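The Bottom of the Bin: Sorting Mixed Small Goods

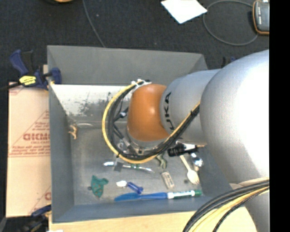 Mixed small goods are the hardest stock to store well. A carton of identical parts can be stacked, counted by weight and labelled once. A bin of unrelated small items has no common size, no common stiffness and no agreed way up, and it tends to become the place where a household or a shop puts whatever it has not decided about. The usual contents are familiar: a little branching figure lying against the base of a side wall, a crumpled piece of something teal-green with a flap sticking out, a slender tool-like object lying nearly horizontal in the middle. Each one needs a different kind of home, and a single grey bin can only offer them the same floor.

Tromthorpe, a small storage consultancy based in Drarnley, has spent several years working with toy libraries, repair shops and school supply rooms on this problem. Its approach is plain and a little severe. The bin is treated as a temporary holding place with a fixed limit, and everything in it is expected to leave.

Shape before category

Most people sort by category. They make a pile for toys, a pile for tools, a pile for craft supplies, and then run into the items that belong to two piles or to none. The Tromthorpe method sorts by shape first. There are three groups: rigid and compact, long and thin, and soft or irregular. The category is written on the label later, once the physical question of how the thing will sit in a container has been settled.

Rigid compact items are the simplest. They go in shallow trays with low dividers. Depth is the main source of trouble, as a small dark item in a deep tray is hard to see under anything else, and it will be bought again before it is found. A tray for this group should hold one layer only.

Long thin items do poorly in square compartments. They bridge the dividers, tip up at one end and catch on whatever is lifted out beside them. They should lie parallel in a narrow tray, or stand in an upright holder if the ends are not sharp. Pens, files, small drivers and paintbrushes can share the same style of container even if they never share the same one.

Soft and irregular items take up more room than they should. Fabric scraps, flexible toys and folded packaging spring back to whatever shape they prefer. Lidded boxes work better than trays here. Branching figures such as toy trees and antlered animals also belong in this group, even when they are rigid, as their arms hook onto everything around them.

Choosing the bin

Sloping walls are worth having. A bin with straight sides traps flat pieces against the wall, and they have to be picked out with a fingernail. On a sloping side the same piece slides down to the floor, where a hand can get under it. The drawback is lost volume. The floor is always smaller than the opening, and a bin that looks generous from the top may hold much less than expected.

Colour deserves more attention than it gets. Mid-grey is a reasonable choice for mixed contents. Black hides dark parts, white hides pale ones, and a strong colour makes it difficult to match thread, paint or beads. A matte surface is easier on the eyes than a glossy one under overhead lighting. Scuffs and scratches do not affect function, though a heavily worn floor can make small metal parts harder to pick out visually. In that case a plain liner is enough.

The Hiltura line of stacking bins, used in Tromthorpe's Drarnley workroom, has a floor length of 305 millimetres. An adult can reach both ends without moving the bin, and most hand tools will lie flat. Anything longer starts to attract items that ought to be kept somewhere else.

The emptying routine

The routine is short and is done on a table, with the containers already set out.

Lift out the long thin items first. They are the ones most likely to be holding something else down.

Take the soft and irregular pieces next. Shake out anything folded or crumpled over the bin so that caught parts drop back in.

Check along the base of each wall. Light pieces collect there, and the corners are usually the last place anyone looks.

Place the rigid compact items in their trays in a single layer.

Put anything that cannot be identified in a separate cup, and mark the cup with the month. A cup marked October is emptied the following October if nothing in it has been claimed.

Ten minutes is the limit for one session. If the bin is not empty by then, the trays are probably wrong for the contents and should be changed before the work continues. Sorting faster into the wrong containers only produces a tidier version of the same mess – and a harder one to undo.

Labels and limits

Sezer, a toy library that adopted the method for its returns shelf, labels the trays on the short end only. A label on the long side is hidden as soon as two trays are placed together. The wording is kept to one or two everyday words. "Figures" works. "Small figures, animals and assorted play pieces" does not get read.

The library keeps no more than six trays to a shelf and allows one open bin per shelving unit. When the bin is full, no further items go into it until it has been emptied. The rule was unpopular in its first few weeks, chiefly with people holding something in each hand, and it has not been relaxed. A second bin was tried beside the door and filled at the same rate as the first – it was later cut down to a shoe tray.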